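Wondetel Mobile Base: Setup Guide
Section 4. Joining the base to your network

Complete Section 3 (first power-on) before you start. The base must be on its stand, with both drive wheels clear of the floor and the emergency stop pressed in.
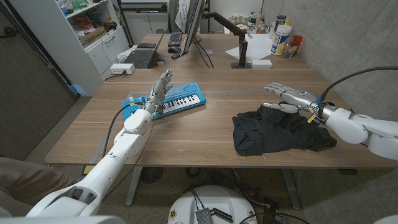

Reading time: 2 minutes

What you need

A laptop with a wired network port
The short network cable from the accessory bag
The name and password of your wireless network
The serial label, found inside the rear hatch

The base ships with its own access point turned on. You can use the access point for a quick test, but leave it off in normal use. Two bases with their access points on in the same room will compete for the same channel, and remote driving gets jerky.

4.1 Wired connection

1. Open the rear hatch and plug the network cable into the port marked SERVICE. The port marked SENSOR looks the same but does not hand out addresses.
2. Plug the other end into your laptop.
3. Turn off wireless on the laptop.
4. Set the laptop's wired port to get its address automatically.
5. Turn the base on and wait for the status light to go from amber to steady white. A normal start takes 59 seconds.
6. Open a browser and go to the address printed on the serial label.

Note: If the browser warns about the certificate, compare the serial number in the warning with the one on the label. If they match, continue. If they do not, stop and unplug the cable.

4.2 Wireless settings

1. Log in with the user name and password on the label. You will be asked to pick a new password right away.
2. Go to Network, then Wireless, then Join.
3. Choose your network from the list. Hidden networks have to be typed in by hand, and upper and lower case matter.
4. Enter the password and select Save. Do not select Apply yet.
5. Open the Region tab and pick your country.
6. Go back and select Apply. The page will stop responding while the radio restarts.
7. Reload the page and write down the new address.

Caution: Do not unplug the service cable while the radio restarts. The settings file may be left half written, and you will have to do the full reset in Section 9.

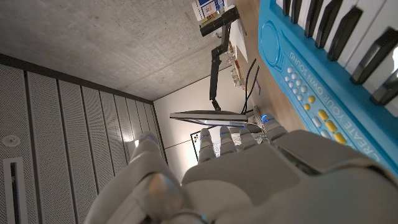
Trutmont, Sun 19 January

Changes to 4.3 in this revision were made by Ilgın Gündoğdu and checked on the Lusstead test bases by Kaan Yazıcı. If your printed copy has a step telling you to edit the hosts file, cross it out.

4.3 Checking the clock

The base and the laptop need to agree on the time. If they drift apart, map data arrives with old time stamps and the planner throws it away. The usual sign is a base that shows up on the network, accepts commands and then refuses to plan a path.

1. Go to System, then Clock.
2. Set the time source to Network if the base can reach the internet. Otherwise set it to Laptop.
3. Select Sync and wait for the offset to turn green.
4. Restart the base and check the offset again.

Note: Some office routers, including the older Poduval models, block time requests by default. Ask whoever runs your network to allow them.

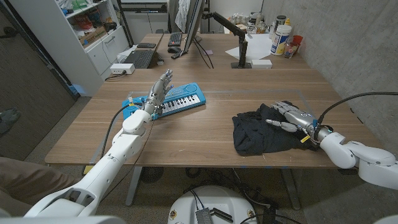

Left hand on a toy keyboard, right hand on black cloth

4.4 If the base does not appear

Status light blinks white: wrong wireless password. Repeat 4.2 from step 3.
Status light stays amber: the computer has not finished starting. Turn the base off, wait, and try once more.
Error 42 on the login page: too many failed logins. Leave the base powered on until the message clears.
Page loads but shows no battery reading: close the browser and open the page in a private window.

Once the base answers over wireless, unplug the service cable and close the hatch. Leave the emergency stop pressed in until Section 5 tells you to release it.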